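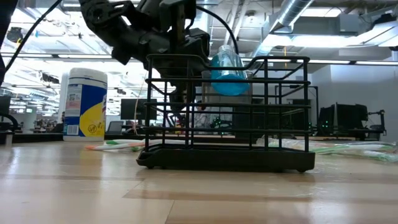 We use cookies to remember what's in your cart. By staying on this page you're letting us. OK / Read more

The Marstead Guest Bath Towel Set

June 9, 2018
By Viera Kratochvíl

If you've ever had your in-laws pull into the driveway while you were still digging through the hall closet for two towels that match, this set is for you! We've been making towels at our shop in Flutville for a good while now, and the question we hear more than any other is a simple one: what should I put out for company? People will buy a beautiful duvet for the guest room and fresh pillows and a little lamp, and then the guests get the beach towel with the faded parrot on it. We've done it too (the parrot is mine, and I'm keeping him).

The Marstead set has six pieces: two bath towels, two hand towels and two washcloths, all in the same cotton terry and all dyed together so the color is the same from one piece to the next. The set costs $249. I know that's a fair bit to spend on towels, and I'd like you to know what you're getting for it.

The cloth

Terry is sold by weight, and ours comes in at 500 grams per square meter. Heavier towels feel wonderful in the store, all thick and squashy, but they take forever to dry, and in a small bathroom with one tiny window that can mean a musty smell by the second morning. Lighter ones dry fast and feel a bit like a dish towel. We went back and forth on this for most of a year. Jomar Dimaculangan, our weaver, kept bringing in samples with nothing but a number pinned to the corner, and we'd take them home and shower and come back and argue. This was the one we stopped arguing about.

The loops are a touch longer on one side than the other, so you get a soft side and a slightly scrubbier side. Some folks never notice and some folks write to us about it, usually very kindly. The ends are finished with a flat woven band and the side hems are stitched twice, with the corners turned in so they don't curl up in the dryer. Each bath towel and hand towel has a hanging loop in the middle of one long edge. We tried it in the corner first and the towels always hung crooked, which drove me up the wall.

Colors

Oatmeal, Slate, Pond and Farahani Red. The red is a deep, brownish sort of red, named for the old Farahani rug that used to be on the floor of our front room, and it looks lovely against white tile. Pond is green in the morning and nearly gray at night, so do send for a swatch if you're matching paint. Swatches are free and we'll mail you as many as you like.

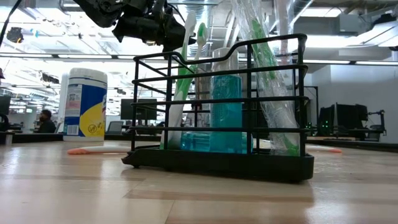
I'd also say that a guest bathroom really doesn't need much to feel cared for. Fold the bath towels in thirds the long way, lay a hand towel on top, and leave the stack somewhere people can see it - the end of the bed is ideal - so they don't have to wonder which ones are theirs. Clear a little room by the sink for their things. An empty hook on the back of the door is worth more than any number of fancy soaps, and if you have only one towel bar, let your guests have it for the weekend and hang yours in the bedroom.

Washing and care

Wash the whole set once before you use it, warm, with half the detergent you'd normally pour in. You'll get a good deal of lint in the dryer that first time and a bit less the next. Please skip the fabric softener! It coats the loops and they stop soaking up water. If you've already used it on them, a cup of white vinegar in the rinse will bring them back after a wash or two. Wash the red by itself the first few times. Tumble dry on medium, or hang them outside and give each one a hard shake before you bring it in.

If a loop gets pulled, snip it level with small scissors. Terry won't run the way a sweater does.

What's in the box

2 bath towels
2 hand towels
2 washcloths
Care card

Ordering

Oatmeal and Slate are on the shelf and ready to go. Pond is being woven now, and the next batch of Farahani Red will be ready in October. Jonalyn Manalastas looks after our orders and is happy to put your name down for either one - no money until it ships.

Contact Dredstead Towels, Flutville
© 2018 Dredstead. All rights reserved.
Back to top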